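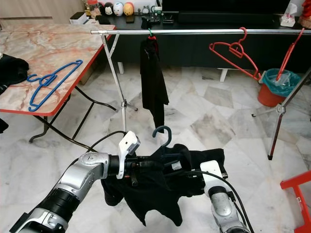
# Cekard Hanging Set – README

Print this page | E-mail this page

Cekard is a collection of pictures of clothes on their way to a rail. It covers hangers, garments, a rack, and the stretch of time in which a garment is neither on the floor nor properly hung up. Anyone who shares a house will know that this stretch can last until December.

Maintained by Salamatu Eze and Man-sik Ryu. Last edited 18th November.

## What's in it

The set holds 4,000 stills from 300 short sessions. Each session deals with one garment and, if things go well, one hanger. There are 42 garments on the list. It was 43 until Man-sik wanted his cardigan back.

Black clothes are over-represented. Hwa-young Ko bought most of the wardrobe second-hand, and she has views about colour. We have kept the black things because they are hard: folds vanish, necklines vanish, and a sleeve can pass for a hem for longer than any of us would like to admit.

## Hangers

Most are plain plastic, and red ones turn up often. They were cheap and they show up against dark cloth. Empty hangers left on the rail are labelled `hanger_idle`, including the ones that have gone askew. Please don't write in to say they should be straightened.

Where two hangers overlap, each gets its own outline. Ah-rin Kwak did these by hand and would like it known that the little notches at the shoulders took longer than everything else put together.

## Knitwear

Ribbed knits are filed separately under `knit/`. They stretch, they roll up on themselves, and a two-colour one can look like two garments when folded. The rule is:

- one garment, one outline, however many colours are showing
- a layer folded inside another gets the tag `inner`, as with the red-orange ribbing inside the navy here
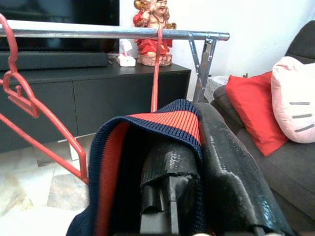
## Labels

- `on_hanger` – the garment is on a hanger, wherever the hanger is
- `on_rail` – the hook is over the bar
- `held` – off the rail and in somebody or something's grip
- `crumpled` – a matter of opinion, so two people had to agree

A garment can be `on_hanger`, `held` and `crumpled` all at once. Plenty are.

## Known problems

Sessions filed under `koo_17` have the old label names. The script `rename_koo.py` fixes most of them and cheerfully breaks the rest, so keep a copy.

Long garments are sometimes marked as dresses when they are coats, and the other way round. Hwa-young Yeo went through the worst of them and stopped at the point where she no longer knew what a coat was.

There are no trousers. We ran out of the hangers with clips.

## Using it

Free for teaching and research. Credit "Cekard Hanging Set" and send corrections to Salamatu, preferably several at a time.

Related items

- Ovix Folded Towels – data card
- Itance Sock Pairs (incomplete, obviously)
- Koo label names, old and new
- Notes on outlining black fabric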